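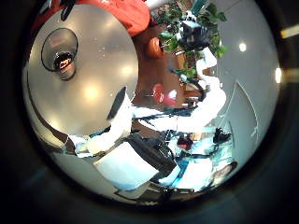
Unit 6 handout — Buying and budgeting for a robot arm cell
Course notes, Lev Sirko. Bring these to the August session, we won't reprint them.

Where we are
Last unit was reach and payload. Now money. Most of you will be asked to put a number on a page before anyone has picked an arm, so we practice doing that without lying.

Running case: Traston, small event and tableware rental shop. Wants one arm that can work over a round table, pick up light things, put them down again. Mixed items, some clear, some shiny, some soft. Two quotes on file, one from Foltis and one from Endidico. You get both as a separate sheet.

1. Write the job before the shopping list
One page max. What gets picked, from where, how often, who stands next to it. Table shape goes in. Round tops waste reach at the corners of a square base plate, students forget this every year.
Also the surface. A glossy light top under ceiling lights throws glare straight back into a wrist camera. In IMG 1 of the slides, the one at the start of this handout, there's a bright round reflection near the middle of the tabletop and a smaller one toward the right. Put lighting in the budget. Diffusers are cheap, a week of retuning is not.

2. Split the quote into lines
Vendors like one big number. Ask for lines:
Arm and controller
Gripper, plus spare fingers
Wrist camera, lens, mount
Cabling and strain relief
Base, stand or cart
Software license (per year? per seat? ask)
Install and training days
Shipping both ways, yes both, for returns

Foltis gives all of these. Endidico rolls camera and cabling into "accessories" for 500 dollars and that's it. Don't accept that. Fotini Kouris called them and got the breakdown in one email, so it can be done.

3. Small stuff that eats the budget
Cable sleeves. Covers for the wrist joints. Spare connectors. Table clamps. Tape, labels, a bin of test objects.
Traston first draft had zero for all of this. Second draft has 500 in a line called consumables, same figure as the Endidico accessories line, pure coincidence, dont mix them up in the exercise.
Cables get their own line. They snag and they wear at the bend, and a spare set orderd late costs more in shipping than the cable did.

4. Wide lens or narrow
Comes up in every planning meeting. A wide lens at the wrist sees the fingers, the table, and a good part of the room in one go. You pay with bending at the rim. Straight furniture turns into curves, people near the edge get squashed. If the job is measuring, budget for calibration time or a second fixed camera. If the job is just finding and grabbing, wide is usually OK.
Ask each vendor for sample pictures from their own mount — at working height, with your objects. Brochure shots don't count.

5. Hard objects go in the trial
Pay for a trial day before you sign. Fotini's rule: take the five worst objects you own, not the five best. Clear tubes, milky discs, anything with dried flowers on it. Clear walls pick up reflections of whatever is behind them and depth sensing may go blank. A thin stem lying across a pale disc is a decent test too, long and narrow and easy to lose against red cloth.
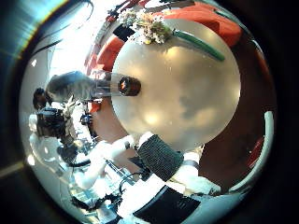

6. Lead time and when the money leaves
Build a calendar, months only is fine. Traston plan on the sheet:
Deposit when the order is signed
Arm arrives first, gripper usually later
Training days after both are on the stand
Balance on acceptance, never before
Foltis quotes 17 working days for the gripper fingers. Plan the room booking around that and leave slack.

7. People and space
Floor space is a cost even if nobody bills you for it. Count the desk next to the cell, the walkway, somewhere for cases and cables. Staff hours too. Park, the other site in the case, logged 111 staff hours on setup and had budgeted none. Their arm was fine. Their budget got reopened in front of the owner, not fun.

Homework
Rebuild the Traston budget from the two quotes. One page, lines as in section 2. Mark every number you guessed with a G. Then write three questions you would send to Endidico.
Hand in before 9 am, paper or PDF. Questions to Fotini, she has the quote sheets.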